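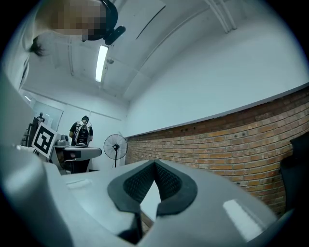

My sister says a white table in a work room is asking for trouble, and that we should have bought brown and saved ourselves the wiping. Fair enough! I still think she's wrong. Our old one at the Girska building was dark, and crumbs sat on it for a week before anyone noticed.

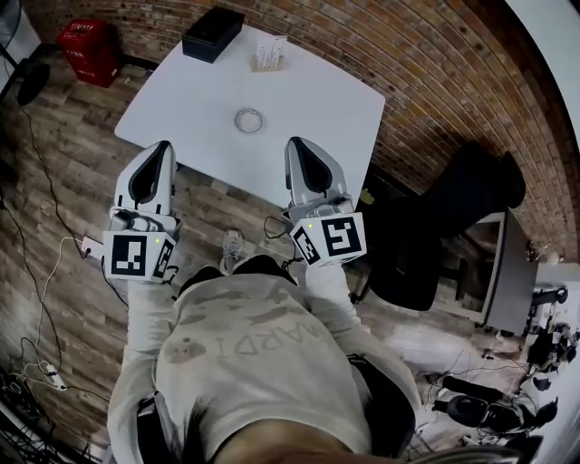

And I'd keep it small, too – a big table just collects stuff. Give people a square one and they put out what they need and leave it at that. Ovent wanted to sell us a long one with 55 finishes to choose from (who has the time?), and I said no thanks. We spent a little over 200 dollars and I haven't missed the extra space once.
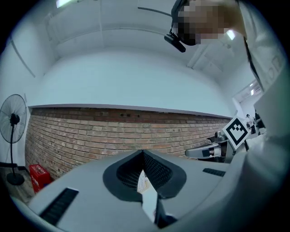
Leave the brick alone

Same goes for walls. Red-brown brick with plain white above it looks good to me, and I'd hate to see it painted.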